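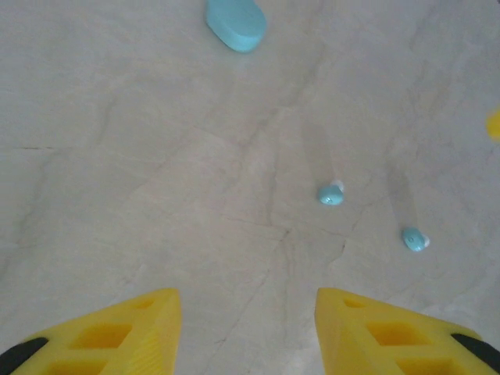
*Small teal pieces on a pale gray marble-look surface, yellow gripper fingers in front.*

**Skoliva Marti wireless earbuds, long-term review**
Yolotzin Palacios, 2021-08-17

I bought the Marti to replace a wired pair that had gone dead on one side. I use them on the bus, on the phone with my sister, and for audiobooks while I cook. I have no special training in audio and I don't test with tones or meters. What follows is what they are like to own.

## Sound

Voices are clear. Audiobooks and podcasts are where these do best, and I can follow a quiet reader on the bus at a little over half volume. Music is fine. Bass is present but soft, and cymbals get a bit sharp when I turn it up. The Skoliva app has an equalizer, and pulling the top end down two notches fixed most of that for me. The setting stays put when you switch phones, so you only have to do it once.

There is no noise canceling. The tips block some noise if they fit well. The medium tips kept working loose when I chewed, so I changed to the large ones and have stayed with them.

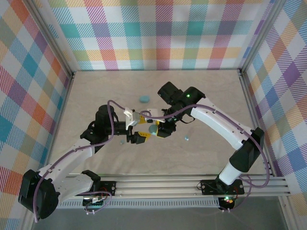

*Two robotic arms over a light wood floor, with pastel plaid on all three walls.*

## Battery

The box says 18 hours with the case. I got 17 on my first full run, at medium volume, with calls mixed in. I call that honest labeling. The left bud drains a little faster than the right, and the app shows them separately so you can keep an eye on it.

Charging is by USB-C. The cable in the box is too short to reach from my outlet to the nightstand. I use the one from my phone.

## Calls

Indoors, people hear me well. Outside with any wind, they ask me to repeat myself. My sister says I sound like I am in a stairwell. If you take most of your calls on the street, I would look at the Stikow pair instead. They cost more, but I borrowed a set for a week and had no complaints from the other end. 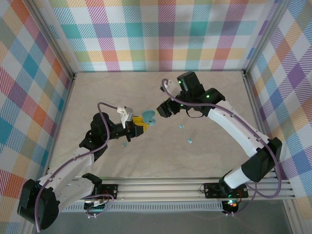

*The left arm with its violet cable, plaid walls behind.*

## Controls

One tap pauses, two taps skip, and a long press turns on the voice assistant. The long press is too easy to set off when you push a bud back into place. You can turn it off in the app, and I did. There is no volume control on the buds at all. I still miss it, mostly when my hands are covered in flour.

Pairing took under a minute. They drop the connection now and then at one busy crossing near my stop and come back by themselves.

## Case

The case is round and small enough for a coin pocket. I keep mine in my bag with my keys, and I would like a little more texture on the outside.

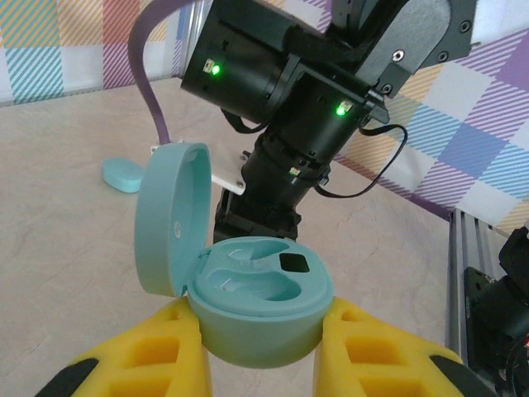 Getting the buds out took some learning. There is not much to grab, and for the first few days I kept pinching at them. Now I push from the inner edge with my thumb and they roll up. In winter gloves I expect it will be a nuisance.

## Support

I wrote to Siment, the seller, about a missing pair of small tips. They answered the next day and mailed a full set free of charge. The warranty is one year and needs the original receipt.

## Would I buy them again?

Yes, at the sale price. At full price I would wait for September, when Siment usually marks down last year's colors.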